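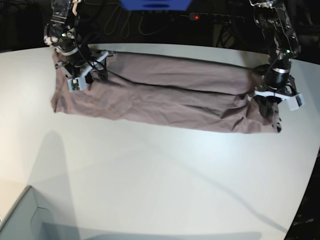 How long does it take to teach a robot to fold clothes by remote control? Longer than most buyers are told, and most of that time goes on the person doing the teaching.

I spent part of March at Skasar, a small firm that trains two-armed machines for laundries. An operator drives both arms from a set of handles and the robot records every movement. A new operator there needs 25 hours of practice before any of their work is kept. After that they manage 55 good folds in a shift, and a fold takes far longer than it would by hand.

People in the trade talk about this as a stopgap. Trokau, who sell a rival system, would like to do away with operators and learn from video. I think they are wrong, at least for cloth. Trousers slip and bunch, and the two layers part company when one end is pulled harder than the other. A good operator feels for this and corrects it, and the correction is the part worth recording.

My complaint is about pay. Skasar's operators get the same rate as the packers next door, and 2 of the 4 I met were looking for other work. When they go, the habits they have built up go too, and the next recordings are worse for months.

Jeden, a smaller firm, pays its operators as skilled staff and keeps the same people on the same task. Its machines are older. I would still rather buy from them. Any laundry thinking of ordering one of these robots should ask who taught it and whether they still work there.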